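Office Diary of the Reading Room, Godoy Public Library
May 12, 2022

Opening

The reading room opened at the usual hour. Mariann Borbély had the front desk until noon and Pascual Figueroa had the local history shelves. The heating was left off. Two patrons remarked on the cold before ten, and the side windows were closed.

The return cart from the Umbridge branch came with the morning van. It held the atlases requested in February, which were checked in and placed on the hold shelf. One volume has a loose back board and has been set aside for Estela Zúñiga.

Shelf count

The count of the local history section was completed this morning. The section now stands at 1,379 volumes on the shelf, with 98 on loan and 19 not found. Mr. Figueroa believes that several of the missing items were moved to the basement when the Zornow papers were brought up, and he will look there before any of them are marked as lost. The old card file gives a round total of 2,000, but it includes pamphlets that were later bound together, and the two figures should not be compared.

Catalina Insaurralde asked that the bound newspapers be counted separately in the future. This was agreed.

Furniture

The reading tables were looked over in the afternoon with a view to the refinishing estimate. The finish is dull in patches, and a thin dark line crosses the wood. Ms. Saavedra asks that this be mentioned in the letter to Skaltico, as their first price covered sanding and varnish only. She would prefer that the oak-like grain be left visible and that no dark stain be used.

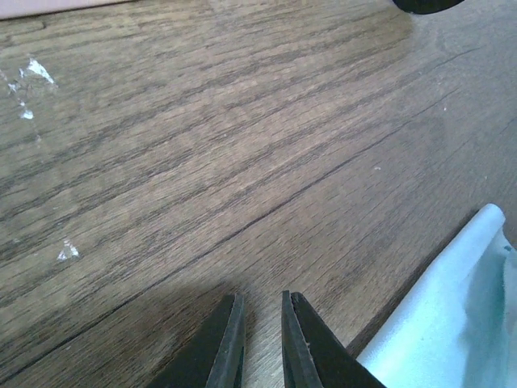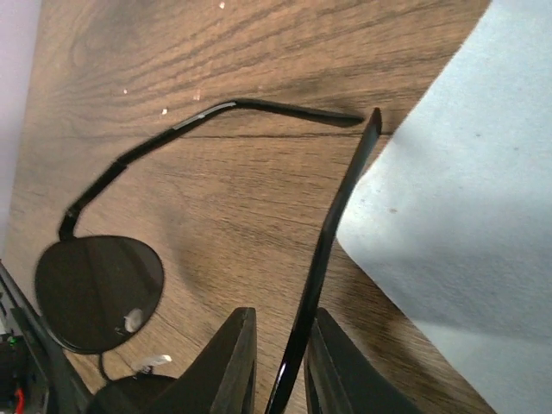
Lost property

One pair of sunglasses, dark metal frame, round lenses, has been entered in the lost property book. The umbrella and the child's mitten held since February have passed the holding period and will go out with the next donation.

Visitors and correspondence

A retired surveyor called after lunch to consult the Zornow field books. He was shown the first two and will return for the others. He pointed out that the bridge on the mill road is given two different names in the same volume — a matter the present index does not mention. Ms. Insaurralde will add a cross-reference.

A letter was received from a family in Umbridge offering a run of parish almanacs. The offer has been acknowledged with thanks. No decision can be given until the shelf space is known, and a reply to that effect was placed in the evening mail.

Closing

Ms. Borbély reported that the lamp nearest the stairs flickers when the copier is in use. The electrician has been called. The room was locked at six by Brenda Saavedra, and the keys were returned to the office cabinet.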